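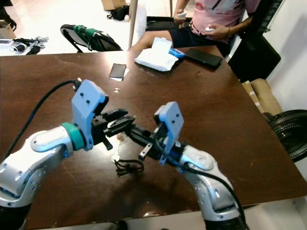

## 4. Surface Wear and Reflected Light on Glossy Wooden Tables

### 4.1 Scope of this section

Section 3 dealt with the purchase and placement of wooden tables in the municipal buildings of Skostitz and Isell. The present section considers the condition of the tabletops once they are in use. Two matters are treated together: the marks left on the finish by ordinary handling, and the reflection of room lighting from the finished surface. They are usually recorded under separate headings in building inspections, the first as a maintenance item and the second as a lighting complaint. The records examined for this study suggest that the two should be read side by side. A fine scratch that cannot be found under diffuse light is often plain to a seated reader when a ceiling fixture is reflected across it.

The discussion is limited to clear and tinted film finishes on wood. Oiled and waxed tops were present in both towns, but they are cared for under a different schedule and are taken up in Section 6. Painted tops are excluded throughout.

### 4.2 Source of the records

The analysis draws on 2601 inspection entries kept by the building departments of the two towns. Each entry describes one tabletop on one visit and gives the room, the finish, the light sources in use, and a short written remark. Entries were excluded where the finish was not stated, where the remark concerned only the legs or the frame of the table, or where two visits had been merged into one line. After these exclusions, 2233 entries remained.

The entries were written by different inspectors, and the length of the remarks varies a great deal. The Isell remarks are brief and often consist of a single word, such as "worn" or "fair." The Skostitz remarks are longer and tend to mention the position of the mark on the table. No attempt was made to bring the two styles into line by rewriting the originals. A wear grade was instead assigned to every entry by two readers working apart from each other, and disagreements were settled by Bram Van Hecke, who had access to the full remark and to the maintenance history of the room. The grading guide used for this purpose was fixed on June 25, 2018, and was not changed after that date.

### 4.3 Wear grades

Grade 0 was given to a surface on which the inspector reported no marks. Grade 1 was given where the remark mentioned dulling or haze but no separate marks. Grade 2 covers light scuffs and isolated scratches in a finish that otherwise keeps its gloss. Grade 3 was used where scratches were frequent enough to be described as a group or a patch. Grade 4 was reserved for surfaces on which the finish was broken and bare wood was reported.

In Figure 4, the brown wooden surface is glossy, with light scuffing, a few scratches, and bright reflections.

The boundary between Grades 1 and 2 gave the readers the most difficulty. An inspector who writes "slightly rubbed" may mean a general loss of shine or a single scuffed area near the edge where people sit. Where the remark named a position on the table, the entry was placed in Grade 2. Where it did not, the entry was placed in Grade 1. This rule probably moves a number of Isell entries down by one grade, and comparisons between the towns at the lower end of the scale should be made with caution.

### 4.4 Reflection as an inspection condition

Gloss and lighting together determine what an inspector is able to see. On a smooth film finish, a ceiling fixture is reflected as a bright area with fairly sharp edges. Within and near that area, small breaks in the film scatter light and stand out. Elsewhere on the same top, marks of equal depth can pass without notice. An inspector who stands at one end of a long table and does not move will therefore report fewer marks than one who walks along it, and the marks reported will tend to fall along the line of the reflected fixture.

This effect was examined with a smaller set of 200 entries from Skostitz for which the inspector's position and the state of the lights had been written down. In that set, scratches were reported more often when the ceiling lights were on than when the room was inspected by daylight alone. Scuffs showed the opposite tendency. A scuff is a shallow and fairly wide mark, and it appears to be easier to notice under the broad, low light of a side window. Neither result is surprising, but the inspection form used in the two towns does not ask for the state of the lights, and the great majority of remarks in the full set are silent on the point.

It follows that a change in grade between two visits cannot always be taken as a change in the table. Several tops in the Isell reading room rose from Grade 1 to Grade 3 within a single year and fell back to Grade 2 at the next visit, although no repair had been ordered. The reading room had received new ceiling fixtures between the first and second of these visits. Entries of this sort were kept in the analysis as written.

### 4.5 Finish type

Three groups of finish occur in the retained entries. The first is the solvent-based varnish applied by the furniture maker Vermeulen before delivery. The second is Trelus, a water-based clear coat used by both towns for refinishing work on site. The third is a mixed group of older finishes whose makers could not be established.

Tables with the Vermeulen varnish were generally the glossiest in the records, to judge by the remarks, and they also drew the largest share of comments about glare. Their wear grades were low in the first years of use and rose steadily afterward. Refinished tops with the Trelus coat began at a slightly duller level and drew fewer remarks about reflected light. Scratches were reported on them at a similar rate. The difference in complaints between the two groups therefore seems to have more to do with the initial shine of the surface than with its resistance to handling.

The older finishes cannot be treated as a single type. Some had been polished over many times with products that were never recorded, and the remarks speak of a cloudy or uneven appearance that does not fit any one wear grade well. They are reported in the appendix tables for completeness and are left out of the comparisons in Section 5.

### 4.6 Cleaning practice

Daily cleaning in both towns consists of wiping with a damp cloth. The Skostitz instructions add that the cloth is to be drawn along the grain and rinsed between tables. The Isell instructions do not mention direction or rinsing. Grit held in an unrinsed cloth is a familiar cause of fine scratching on film finishes, and curved scratches were mentioned in Isell more often than in Skostitz. The inspection records do not permit a firm statement on cause, as the two towns also differ in the kinds of activity held in their rooms.

Spray polish was in use in eight rooms at the time the records were collected. Polish fills shallow marks for a short period and raises the shine of the surface. In these rooms the sequence of grades was irregular, and remarks on glare were common directly after polishing. The building department in Skostitz has since withdrawn spray polish from its supply list. Isell continues to allow it for meeting rooms.

### 4.7 Limits of the material

Inspection remarks are a record of what was noticed and written down. They do not give the depth or length of a mark, and they seldom separate a new mark from one reported at an earlier visit. The grades used here are ordered categories, and the step from Grade 1 to Grade 2 should not be read as equal to the step from Grade 3 to Grade 4.

A second limit concerns the rooms themselves. Tables are moved between rooms when furniture is needed elsewhere, and the inventory labels were not always updated. Where an entry named a table that could not have been in the stated room, the entry was assigned to the room and the table history was treated as broken at that visit. Section 5 uses only unbroken histories and reports the Skostitz and Isell results separately.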